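腕部视角与遥操作示范：Nindow研究组谈织物抓取的数据方法

2022年10月3日

Nindow研究组近期完成了一项关于柔性物体抓取的方法研究，项目代号Plaria。研究的问题较窄：多指灵巧手接触衣物、软包一类物体时，仅凭腕部相机的画面，策略能否判断接触是否成立。项目负责人在Montecinos实验楼接受了采访，并要求不具名。

负责人首先说明了任务设定。“刚性物体的抓取点可以由几何形状给出，织物不行。布料每次垂落的形状都不同，边缘、褶皱和拉链的位置也随之改变。我们没有建立布料模型，直接由示范数据学习手指的运动。”

示范由操作员遥操作完成，共采集1,155条，全部在非专用场地进行。背景包括砖墙、混凝土地面和金属格栅。“实验台上的纯色背景会让视觉编码器走捷径。砖缝和格栅都是重复纹理，容易与织物的条纹混淆，我们需要这类干扰。”

关于相机位置，研究组比较过头部视角与腕部视角。负责人表示，头部相机在手靠近墙面时常被手背遮挡，腕部相机则始终能拍到手指，代价是手本身占据大部分画面，物体往往只露出一角。
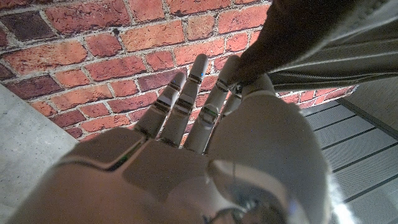
策略怎样判断手指已经接触织物？

由两路信号共同判断：一路是关节电流相对自由运动时的偏差，另一路是指尖附近图像区域的局部形变。两路信号在同一时间窗内都超过阈值，才记为接触。

负责人补充说，单独使用电流时误报较多。“手指碰到砖墙，电流同样上升，而且比碰到布料时更明显。织物的阻力很小，淹没在关节摩擦里。图像信号的作用主要是排除墙面。”

训练分为2个阶段。第一阶段只预测接触标签，第二阶段冻结编码器，再训练动作输出。研究组也试过端到端训练，在同样的数据量下损失曲线不稳定，换用不同随机种子后结果差异较大，因此没有采用。

测试于9月进行，每种配置重复100次。负责人没有给出汇总成功率，理由是各场地的难度不可比。“可以确定的是，加入图像形变信号后，靠墙场景中的误合拢明显减少。悬空场景中两者差别不大。”

失败案例集中在两类情形。其一是拇指位置偏低，四指先碰到织物下缘，拇指尚未到位，布料被推开。其二是强反光，格栅表面出现高亮区域时，形变估计会漂移。对于前者，研究组调整了示范规范，要求操作员先将拇指展开再靠近；对于后者，目前只做了曝光增强，效果有限。

谈到标注，负责人认为这是整个流程中最耗时的环节。接触时刻由人工逐帧确定，两名标注员意见不一致时取较晚的一帧。“取较早的一帧，策略会提前合拢。晚几帧，最多是动作慢一点。”

Plaria的下一步是将示范扩充到2,000条，并加入名为Bretell的触觉指套。负责人说，指套的采样频率高于相机，时间同步方案尚未确定，现有数据也无法补录触觉通道，两批数据如何混合训练仍在讨论。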